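Laundry basket

By Zane Mägi
July 28, 2019

A laundry basket (also wash basket, clothes basket) is an open container for carrying or holding clothes before and after washing. Most now are molded plastic. Older ones are willow, cane or split wood, and wire and cloth kinds exist too. Not the same as a hamper, which is usually taller, has a lid and stays in one place. In everyday speech the two words get mixed up all the time.

History

Baskets for washing go back about as far as washing does. Willow was the usual choice in much of Europe: light, cheap, drains well. Drawback is the snagging. Broken rods catch on knits and stockings, so a lot of households lined theirs with an old sheet. Plastic took over in the second half of the twentieth century once large molded pieces got cheap. Early ones copied the weave of willow in the molding, some still do. Others went over to plain slots or a grid.

Construction

Plastic kind is normaly one piece. Main parts are the base, the walls and the rim. The rim is rolled or rounded over so it doesn't dig into the hip or the fingers, and it stiffens the whole basket. Handles are either cut through the wall just under the rim or molded as part of it. Walls usually taper toward the base so that empties stack inside each other.

Openings in the walls do three jobs. Less plastic, less weight, and air gets to damp cloth. Small rectangles are common, also round holes and long slots. Small holes keep socks in. Large ones don't, and baby socks go through nearly anything.
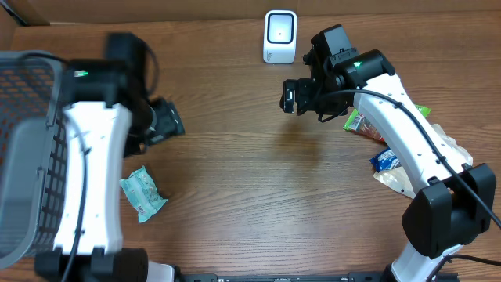
Grey plastic basket with a rounded rim, small rectangular openings in the wall and a solid base.

The base may be solid or pierced. Solid keeps drips off the floor but holds the water, so wet things shouldn't sit in it overnight. Pierced drains, and wets whatever is under it.

Sizes and shapes

Rectangular with rounded corners is the standard, oval next. Round ones are mostly for clothespins or delicates. A kidney shape with one curved-in side is made for carrying on the hip. The Fekine catalog lists its largest family basket at 80 liters, which is a lot of wet towels and more than most people will want to lift. Zollon sells a folding one with a soft middle section, goes flat behind a door.

Other uses

Toys, mostly. Also firewood, garden weeds, shoes by the door, recycling, blankets. Cats sleep in them. Baskets with pierced walls are easy to tie things to and get used as sleds, not for long.

Care

Wipe with warm water and dish soap. Lint collects in the corners of the openings, an old toothbrush gets it out. Plastic left out in the sun goes chalky and then cracks, usally at the handles first. Cracked handles pinch and are not really worth fixing.

Comments

Arūnas Siliņa: The hip kind should get its own article. My mother had two.

Laimutė Navickas: Willow lasts longer than this makes it sound. Ours is still fine, you just have to keep it out of the damp.

Glykeria Chrysikopoulos: "not for long" is right, ours made it down the hill once

Uldis Avotiņš: Does anyone know if the Zollon folding one holds up? The soft part looks thin to me.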